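### 4.2 食器の仕分けと重ね方

テーブルにクロスを敷き、食器をすべて出してから始めます。作業中は、重ねた食器をテーブルの端から離して置いてください。

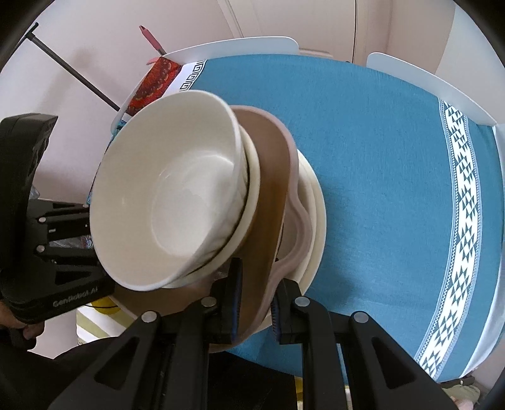 *この節の目安:3分で読めます*

1. 食器を深鉢、大きめの浅い器、平皿に分けます。クリーム色と茶・ピンク系が混ざっていてもかまいません。形を優先します。
2. 縁が波形の器は、縁がまっすぐな器と分けて重ねます。波の山に力がかかると欠けの原因になります。
3. いちばん大きい器を下に置き、順に小さいものをのせます。深鉢は同じ形のものだけを入れ子にします。
4. 重ねた高さは20 cmまでとします。超える場合は山を二つに分けます。

> **注意** 傾いた山をそのまま持ち上げないでください。上の器から一つずつ外し、重ね直します。

#### 重なった鉢を外すとき

1. 下の器を押さえ、上の鉢の縁をつかみます。
2. 鉢をまっすぐ引き上げます。ひねると高台が下の器の内側をこすります。
3. 外した鉢は、内側を確認してから布の上に置きます。
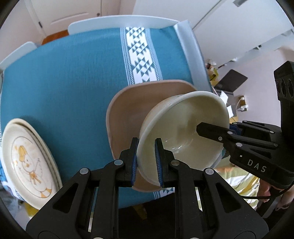
角の丸い四角形の器は、丸い鉢と重ねると四隅にすき間ができ、安定しません。同じ形の器がないときは、山のいちばん下に使います。

絵柄のある皿は別にまとめ、皿と皿の間に薄紙を1枚はさみます。金色の線が入ったものは電子レンジに入れないでください。

**メモ** Todimusの棚板を使う場合、1段の奥行きに合わせて山の数を決めます。棚の組み立ては4.1を参照してください。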